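Sag, span, and why I stopped trusting shelf ratings

The label on the shelf said 447 pounds. It did not say what that number meant, and I spent most of November finding out.

Background: I have a basement with one long wall and too many books. The books are mostly bound engineering journals, and bound journals are heavy. A foot of ordinary paperbacks weighs maybe half of what a foot of journals does. I had been keeping the journals in boxes on the floor, which is a bad idea in any basement, and I wanted them up on the wall where I could get to them.

The rating on a shelf is nearly always given for a uniformly distributed load. The weight is assumed to be spread evenly from one end to the other, and the shelf is assumed to be supported where the instructions say. Put the same weight in the middle third and the bending moment goes up considerably. For a simply supported shelf, a point load at center produces twice the maximum moment of the same load spread evenly, and 1.6 times the deflection. Neither figure is on the label.

The other thing missing is a deflection limit. A shelf can hold its rated load without failing and still look like a hammock. Deflection under an even load of fixed weight per foot goes with the fourth power of the span. If you go from a 24-inch span to a 36-inch span, the sag increases by a factor of five. People tend to guess 1.5. I guessed "more than 2" before I did the arithmetic, so I can't be smug about it.

Wood adds creep. Particleboard loaded for a year will sag well past what it shows on the first day, and it doesn't all come back when you unload it. Solid pine is better. Steel at room temperature doesn't creep in any way you would notice in a house.

I called Noémie Marty, who used to do storage layouts for Bralla and now does them on her own, and asked what she uses as a working limit. Her answer was span over 240 for anything structural and span over 360 for anything a customer will look at. For my 36-inch bays the second one gives a tenth of an inch. The first board I tried, a 3/4-inch particleboard shelf from Bouvier, measured a quarter inch in the middle after two weeks with a full row of journals.

There are four ways to fix this:

Shorten the span. Cheapest and most effective. Needs another upright per bay.

Thicken the shelf. Stiffness goes with the cube of thickness, so moving from 3/4 inch to 1 inch gives 2.4 times the stiffness.

Add a front edge strip. A 1x2 glued and screwed on edge does a surprising amount of work for very little wood.

Change material. Formed steel is stiff for its weight, mainly from the folded edges.

I went with the first and third for the journal wall and bought steel for the opposite side, where the heavier odds and ends live. The wood side got uprights at 24 inches. I measured sag with a stretched string and a set of feeler gauges, which is crude but repeatable to a few thousandths if you keep the string tight. 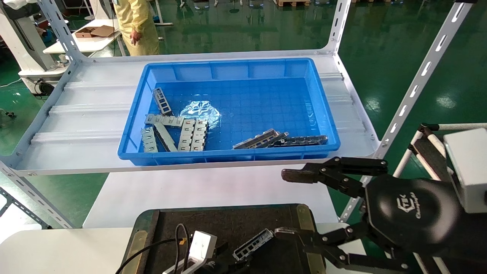
Brackets and rails in a blue bin on a metal shelf.

Metal parts are where the distributed load assumption goes wrong fastest. A bin of hardware has a small footprint and a lot of weight, so it behaves much closer to a point load than a row of books does. My rule for bins now is to put them near the uprights and leave the middle of the span for light items. It costs nothing and takes the moment down a lot. A load at the quarter point gives three quarters of the moment you get at center.

Kalkidan Berhe wrote to ask about wall anchors after my last post. Short version: if the uprights hang from the wall, check the top fastener first. The shelf's weight acts at some distance out from the wall, which puts the top screw in tension, and the deeper the shelf the worse it gets. Hit the studs. If you can't hit the studs, move the shelf.

Results after three weeks: the journal shelves read 0.03 inch at the worst bay, edge strips on. The steel side I haven't measured properly yet, as the string fouls on the front lip and I need to make a pair of standoffs. I'll post those readings along with the spreadsheet once I have cleaned up the units. Half of it is still in millimeters.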